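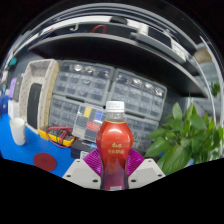
Red liquid, screw cap, two ribbed pads.

Bottles are my standard answer when somebody asks whether machines can do chores yet. A bottle is the easy end of household work: upright, roughly round, stiff enough to push against. Todor Trajkovski and I have argued over this since July, when he sent me the Yordanov notes on compliant fingers and I sent back a page of complaints.

My position is unchanged. Closing on a bottle is a solved problem. Clearing a bench is not. Ribbed pads wrap to the shape they meet, so the controller can be wrong by a few millimetres and still get a hold. They do nothing for deciding which bottle, where it goes, or what to move first.
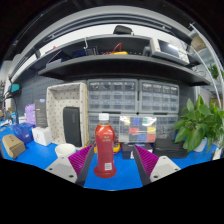 October 4, 2021 · 2 min read

Consider the approach. The fingers have to come in either side of the bottle without clipping the bowl to its left, and there's something small and yellow directly behind. A person allows for both without thinking. A planner needs them in its model, and clear plastic organizers are exactly what depth sensors handle badly.

Then there's mass. A full 500 mL bottle and an empty one can look the same to a colour camera, and the grip force that suits one will crush or drop the other.

Todor's counter is that the Sestora trials at Onddale logged 161 picks with 2 drops. Fine, but those were fixed stations. I'd want the same figure from the kitchen at Stalham, after lunch, with the lights off on one side. He has agreed to try 21 items. I've asked for the dish rack to be one of them.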